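Elledby Kitchen Set for Manipulation Testing
Simulated scenes with matching physical furniture

Overview | What is included | Tasks | Results so far | Ordering

Overview

The Elledby Kitchen Set is made for teams who want to know if their arm can do small kitchen chores, and how often. It has two parts. The first part is a package of simulated countertop scenes. The second part is a set of real furniture, built to the same measurements, so that a result from the simulation can be checked on a table.

We are often asked by visitors if a machine can already tidy a kitchen. Our short reply is that it can do some pieces of this work, on a good day, when the furniture is known to it. Opening a drawer is a piece of the work. Putting a can on a shelf is another piece. A whole kitchen after dinner is still far away, and we do not sell the set with any other promise.

The set was started by Hauwa Anozie, who worked before with hotel dishwashing lines, and it is now maintained by Baiba Laur together with the workshop at Okonkwo. Baiba answers most of the technical mail herself.

What is included

The simulation package contains 4 base layouts. Every layout has a countertop, at least one piece of storage furniture with a drawer, and several everyday things which the arm must either handle or avoid. Lighting, countertop texture and the start position of the arm can be changed from the settings file. The camera can also be moved, but please keep a copy of the original position, or your results can not be compared with the results of other users. 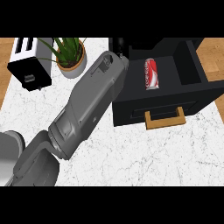
The physical package contains the storage furniture, three spare drawer handles and a printed placement sheet to lay on the table. The drawers run on simple slides without soft closing. We tried soft closing slides in the first version and took them out again, for the reason that they finished the job for the arm, and a drawer which was pushed only half of the way was counted as closed.

Groceries are not delivered with the physical package. The measurements for suitable cans and boxes are given in the placement sheet, and you can buy them in any supermarket. We recommend to use full cans for testing and empty cans for the first trials of a new policy.

Tasks

Each layout comes with written task definitions and a success check. The tasks are kept short on purpose.

Open the drawer. The drawer must be out by at least half of its depth when the time ends.

Close the drawer. The front must be flush. A gap that you can see is a failure.

Place the can. The can must stand upright in the named compartment, and the gripper must have let it go.

Take the can. The can must leave the compartment without touching the side wall on the way out. This one is harder than many people expect, and users who are new to the set should begin with the drawers.

Clear and close. Two of the tasks above, one after the other, without a reset between them. The success rate here is usually much lower than you would guess from the two single tasks.

A run is stopped if the arm pushes the furniture out of its place or knocks over anything that does not belong to the task. In a home this would be a broken plate, so we count it as a failure also when the drawer is nicely open at the end.

Results so far

We run our own baseline policy, Jakard, on all layouts before each release. In November we made 1000 simulated runs of the drawer tasks and the same number of the can tasks. The drawer tasks went well. The can tasks went well only when the compartment was approached from the front. From the side, the arm often stopped close to the wall and corrected itself again and again until the time was over.

On the physical furniture the numbers were lower for every task. The order was the same: a task that was difficult in the simulation was also difficult on the table. For us this is the most useful property of the set. If you need absolute numbers for a customer, please measure on the real furniture.

We have also lent a set to the small parts warehouse of Tekton, where they wanted to know if the same arm could fill shelf bins during the night. After the trial they decided to keep people for the filling and to look again next year. We think it was a correct decision.

Limitations

The set has no liquids, no cloth and no dishes. Wiping a counter can not be tested with it. The drawers are always empty at the start, and things inside them are not simulated well enough yet for us to offer it. Only rigid grippers are supported, suction cups will load but the contact is not reliable.

Ordering

The simulation package and the physical package can be ordered separately. The physical package is built on request and the delivery takes around 3 weeks. Teaching institutions can ask for a loan set, please write to us which arm you are using and the depth of your table.

Spare handles and slides can be ordered at any time, also for sets of the first version.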